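로봇 팔 작업대 처음 꾸리는데 예산 순서를 어떻게 잡아야 할까요?

게시판: 장비·자동화 > 구매 상담
작성: 납땜하는고래
2019년 5월 13일 월요일

안녕하세요! 눈팅만 하다가 드디어 글을 씁니다. 저희 작업실에서 올해 드디어(!) 탁상용 로봇 팔을 들이기로 했어요. 몇 년을 졸랐는지 모르겠습니다. 하려는 일은 거창하지 않고, 작은 물건을 집어서 통에 옮겨 담는 작업입니다. 고리 모양 부품, 케이블 타이로 묶은 짧은 선 뭉치, 플라스틱 캡 같은 것들이에요. 모양이 제각각이고 가볍고, 어떤 건 힘을 조금만 줘도 눌립니다.

예산은 장비비로 500만 원이 먼저 잡혀 있고, 11월에 추가로 신청할 수 있는 기회가 한 번 더 있습니다. 추가분은 얼마가 나올지 아직 모릅니다. 그래서 첫 번째 돈으로 뭘 사고 두 번째로 뭘 미룰지가 제일 고민이에요.

지금까지 알아본 건 이렇습니다.

- 팔: Lodex 쪽 소형 팔과 Tovar 쪽 소형 팔, 둘 다 견적 요청해 놓았습니다. Lodex가 손목 쪽 구조가 단순해 보이고, Tovar는 도달 거리가 더 깁니다.
- 작업대: 튼튼한 나무 상판에 금속 프로파일로 테두리를 두르고 기둥을 세울 생각입니다.
- 카메라: 손목에 하나, 작업대 옆에 하나. 종류는 못 정했어요.
- 통과 선반: 지금 있는 걸 쓰고 싶은데 크기가 전부 다릅니다.
- 컴퓨터: 쓰던 것이 한 대 있습니다.

제가 궁금한 건 세 가지예요. 처음부터 팔을 둘 사는 게 나은지, 하나로 시작해서 늘리는 게 나은지. 그리고 그리퍼 손가락은 기본으로 오는 걸 그대로 써도 되는지. 마지막으로 다들 예산에서 뭘 빼먹고 후회하셨는지요. 특히 마지막 건 사소한 것도 좋으니 마구 적어 주세요. 설레서 요즘 잠이 잘 안 옵니다 ㅎㅎ

(추가) 전기 공사는 건물 쪽에서 해 주기로 해서 장비비에 안 들어갑니다. 바닥은 평평한 편이고, 작업대 놓을 자리는 벽에서 떨어뜨릴 수 있습니다.

프로파일조립공

와 축하드립니다! 첫 작업대 꾸리는 게 제일 재미있을 때예요. 저도 비슷한 규모로 두 번 꾸려 봤는데 (첫 번째 건 반쯤 뜯어고쳤습니다) 그 경험으로 길게 적어 볼게요.

먼저 팔 개수부터요. 저는 팔 하나로 시작하되, 틀은 처음부터 둘을 올릴 수 있는 크기로 짜시라고 권하고 싶습니다. 팔은 나중에 하나 더 주문하면 그만인데 작업대는 작으면 통째로 다시 해야 하거든요. 제가 첫 작업대에서 했던 실수가 딱 이거예요. 팔 하나에 맞춰서 상판을 잘랐더니, 두 번째 팔을 달 자리가 통 놓는 자리와 겹쳤습니다. 결국 통을 바닥에 내려놓고 썼는데 한 달을 못 버티고 상판을 새로 맞췄어요.

상판 크기를 정할 때는 카탈로그의 최대 도달 거리를 그대로 믿고 그리면 안 됩니다. 팔을 끝까지 뻗은 자세에서는 손목 각도를 마음대로 못 바꿔요. 물건 위에서 수직으로 내려가 집어야 하는데 팔이 쭉 펴진 상태면 비스듬하게 들어가게 되고, 통 안의 물건은 벽에 걸려서 더 심합니다. 종이에 원을 그려서 바깥쪽은 과감히 지우고, 남은 안쪽에 물건 자리와 통 자리를 잡아 보세요. 골판지를 상판 크기로 잘라서 바닥에 깔아 놓고 통을 이리저리 놓아 보는 것도 추천합니다. 돈 한 푼 안 들고 정말 재미있어요!

Lodex냐 Tovar냐는 저는 Lodex만 써 봐서 비교는 못 드립니다. 다만 견적 받으실 때 본체 가격 옆에 이걸 다 적어 달라고 하세요.

- 전원 장치와 전원선 포함 여부
- 통신선 길이, 더 긴 선으로 바꿀 때 값
- 예비 손가락 한 벌 값
- 손목 모터 하나만 따로 살 수 있는지, 살 수 있으면 납기
- 고정용 클램프나 볼트 포함 여부
- 수리 보낼 때 왕복 운송비를 누가 내는지

같은 가격처럼 보이던 견적 둘이 이 줄을 다 채우고 나면 꽤 벌어집니다. 저는 이 목록을 엑셀로 만들어서 업체 두 곳에 똑같이 보냈어요. 한 곳은 다 채워서 왔고 한 곳은 전화가 왔는데, 답 오는 모양만 봐도 나중에 고장 났을 때 어떨지 감이 옵니다.

500만 원을 어떻게 나누느냐는 팔 값에 따라 달라지니 금액은 못 적겠고, 순서는 이렇게 잡아 보시면 좋겠습니다. 팔 하나와 예비 손가락, 틀과 상판, 옆 카메라, 선과 고정 부품, 그다음 남는 돈은 쓰지 말고 남겨 두기. 손목 카메라는 팔을 며칠 움직여 본 다음에 사세요. 달 자리에 따라 손가락이 화면을 많이 가릴 때가 있어서, 렌즈 화각을 그때 보고 고르는 편이 마음 편합니다. 11월에는 두 번째 팔과 그때까지 아쉬웠던 것들을 신청하시고요. 신청서 쓸 때 "몇 달 써 보니 이게 필요하더라"만큼 힘센 문장이 없습니다.

프로파일 틀은 기둥을 꼭 보강하세요. 세로 기둥만 세우고 거기에 카메라나 팔을 매달면 팔이 움직일 때마다 떨립니다. 대각선 가새 하나만 대도 확 달라져요. 가새 값은 얼마 안 하는데 처음 주문에 안 넣으면 배송비를 또 냅니다. 브래킷과 너트도 계산한 것보다 넉넉하게요. 저는 T너트를 100개짜리 봉지로 샀는데 다 썼습니다.

서랍속육각렌치

저는 Tovar 썼습니다. 도달 거리 긴 건 좋아요. 대신 팔이 길면 끝이 더 흔들려요. 가벼운 거 집으실 거면 괜찮을 듯.

그리퍼 손가락은 기본 것부터 쓰세요. 미리 사 놓은 실리콘 패드 아직도 서랍에 있습니다.

컴퓨터는 USB 포트부터 세어 보시길. 카메라 꽂고 팔 꽂고 키보드 꽂으면 없습니다. 카메라 둘을 허브 하나에 물렸다가 화면이 자꾸 끊겨서 한참 헤맸어요.

통정리장인

통 얘기가 없어서 제가 합니다! 이거 진짜 좋아하는 주제예요.

지금 있는 통을 쓰고 싶다고 하셨는데, 크기가 다른 건 괜찮아도 두 가지는 꼭 확인해 보세요. 하나는 높이입니다. 벽이 높은 통은 손목이 먼저 닿아서 그리퍼가 바닥까지 못 내려가요. 납작한 통이 있으면 그걸 작업대에 올리고 깊은 통은 뒤쪽 선반 보관용으로 돌리세요. 또 하나는 투명한 통이에요. 사람 눈에는 안이 보여서 편한데, 조명이 벽에 반사되면 카메라 쪽에서는 골치가 아픕니다. 깊이 카메라를 사실 거라면 더 그래요. 저는 Stetham에서 나온 색깔 있는 납작한 통으로 바꿨고, 같은 규격 13개를 한 번에 샀습니다. 깨졌을 때 같은 걸로 갈아 끼우려고요. 나중에 따로 사려고 하면 높이가 미묘하게 달라져 있고 그래요.

그리고 선반! 작업대 바로 뒤에 서랍형 선반을 두면 물건 갈아 놓기가 정말 편해요. 대신 팔이 움직이는 범위 밖인지 보시고, 사람이 서랍을 열 때 케이블을 건드리지 않게 간격을 두세요. 저희는 모니터도 스탠드에 따로 세웠습니다. 상판 위에 올려놓으면 팔 진동이 그대로 가요.

집을 물건도 예산에 넣으셔야 합니다. 이걸 다들 공짜라고 생각하시더라고요. 하루 종일 집었다 놨다 하면 찌그러지고 없어지고 바닥에 굴러가서 밟힙니다. 고리 모양 부품이나 타이로 묶은 선은 끝이 삐죽 나와서 서로 걸리기도 해요. 여벌을 넉넉히 사고, 색을 나눠 두면 어떤 걸 옮겼는지 확인하기 좋습니다. 아, 쓰고 남은 작은 봉지는 버리지 말고 다시 담아 두세요. 재주문할 때 품번이 거기 적혀 있습니다.

빼먹고 후회한 것도 적어 볼게요.

- 케이블 정리용 벨크로와 클립. 정말 많이 들어갑니다.
- 조명. 창가 쪽이면 오전이랑 오후 화면이 완전히 달라요. 저희는 옆에 어두운 천을 쳐서 빛을 막았습니다.
- 비상 정지 스위치. 사람이 손 뻗는 쪽에 두세요. 팔 두 대면 양쪽 다 끊기는지 꼭 확인하시고요.
- 나무 상판 마감. 광택 나는 걸로 하지 마세요. 무광이 훨씬 편합니다.
- 바닥으로 늘어지는 선. 의자 바퀴에 걸려서 카메라가 틀어진 적 있습니다.
- 예비 나사. 손목 쪽 작은 나사는 떨어뜨리면 못 찾아요.

일정도 여유를 두세요. Nerar에 틀을 주문했을 때 재단은 금방 됐는데 운송에서 밀려서, 팔이 먼저 도착해 상자째로 구석에 있었어요. 눈앞에 두고 못 켜는 그 마음이란! 틀을 먼저 주문하고 팔을 나중에 받는 쪽이 정신 건강에 좋습니다.

납땜하는고래 (글쓴이)

세상에, 이렇게 자세히 써 주실 줄 몰랐습니다. 다들 정말 감사해요!

읽으면서 바로 계획을 고쳤습니다. 팔은 하나로 시작하고 틀은 둘 올릴 크기로 갑니다. 골판지는 벌써 깔아 봤는데, 제가 그렸던 상판이 꽤 작았어요. 통 하나 놓으니까 물건 놓을 데가 없더라고요. 견적 항목은 그대로 베껴서 두 업체에 다시 보냈습니다. 집을 물건 값도 한 줄 새로 넣었고, 투명한 통은 선반으로 보냈어요. 조명은 미처 생각 못 했는데 마침 저희 자리가 창가라서 천부터 알아보려고요.

하나만 더 여쭤보면, 중고 팔은 어떻게 생각하세요? 같은 값이면 한 등급 위를 살 수 있어서 마음이 흔들립니다.

프로파일조립공

중고 좋아요, 저도 하나 있습니다. 대신 직접 가서 관절을 하나씩 끝까지 돌려 보시고, 전원 넣고 그리퍼를 한참 여닫아 보세요. 소리가 달라지는 관절이 있으면 그 모터 값을 먼저 알아보고 흥정하시고요. 첫 번째 팔은 새것, 두 번째를 중고로 하는 쪽이 덜 힘듭니다. 둘 다 처음이면 고장인지 내가 잘못한 건지 구분이 안 가거든요. 11월까지 중고 매물 구경하는 재미도 있습니다!
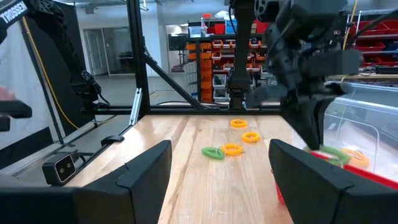

두 번째 팔은 꼭 첫 번째와 같은 모델로 사야 하나요?

같은 모델이면 예비 손가락과 모터, 전원 장치를 함께 쓸 수 있어서 부품 예산이 줄고 설정도 거의 그대로 옮길 수 있습니다. 다른 모델을 섞어 써도 되지만 예비 부품을 따로 갖춰야 하고 프로그램 맞추는 시간이 더 들어가니, 그 비용까지 더해서 견적을 비교해 보세요.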